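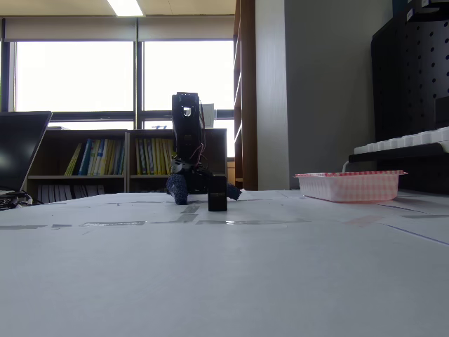
Unit 2: Preparing and Protecting Work Surfaces

Cadwood Centre for Craft and Design
Introduction to Paper Conservation, handout for enrolled students
Revised 24 August 2021

Scope of the unit

This unit deals with the surface on which paper is examined, cleaned and repaired. Students are expected to have read the Unit 1 notes on handling before attending the practical class at the Misstead building.

Choice of covering

A bench used for paper work should be covered before each session. White paper is preferred, as dirt and small loose fragments show clearly against it. Where one sheet does not reach across the bench, sheets may be joined with tape. The joins should lie flat and should be kept away from the area where an object will rest. Adhesive tape must never touch the object itself.

Blotting paper is laid over the covering for any treatment involving moisture. It must extend at least 50 mm beyond the object on every side.

Marks and stains

Coverings marked with ink, pencil or pigment are acceptable for measuring and for cutting card. They are not acceptable for surface cleaning or repair. Pens are not permitted at the bench during treatment. Notes are to be taken in pencil.

Light

Daylight is suitable for general examination. Objects with dyes or watercolour should be covered when work stops, even for a short break.

Assessment

The written exercise for this unit carries 2 of the 100 marks for the course. Students should submit one page describing how they would prepare a bench for a folded map with a torn edge. Work is to be handed in at the Banel Road office.

Reading

Course reader, section 2, "The Bench and its Care".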